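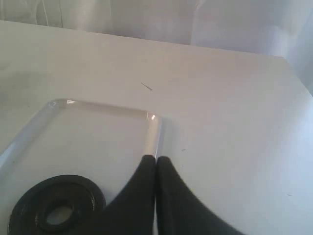
Cleaning Clear Plastic Trays Without Hazing

9 August 2018 | by Sturnham Workshop Notes
Print this page | E-mail this page

Clear trays go dull from two causes: mineral film, which comes off, and fine scratches, which mostly don't. Treat every tray as if it had film first.

You need a basin, dish soap, white vinegar, two microfiber cloths and a flat white surface to inspect on.

1. Rinse under lukewarm water to float off grit. Keep the water under 50 °C – thin trays warp at the corners before they warp anywhere else.

2. Wash with a few drops of soap in 3 liters of water. Use your hand or a cloth, no scouring pads. Run a finger along the inside of the rim, where residue collects.

3. For film, mix 700 ml of water with 100 ml of vinegar, which makes 800 ml. Lay a cloth soaked in this over the tray for ten minutes, then rinse.

4. Blot dry. Do not rub in circles.

5. Set the tray on the white surface and look across it at a low angle. On clean plastic the base nearly disappears and the rim shows sharp highlights. Film reads as a gray patch. Scratches read as lines and move with the light.

If a gray patch remains, repeat step 3 once. Plarnska trays have a rolled rim that holds water, so stand those on edge overnight before stacking.

Paper towels were on this list until April. They left marks on softer plastics and have been removed.

Comments (3)

pevum_fan: Does this work on acrylic?

Sturnham Workshop Notes: Yes, but skip the vinegar on anything with a coating.

tray44: Step 5 showed me mine were scratched – replacing two.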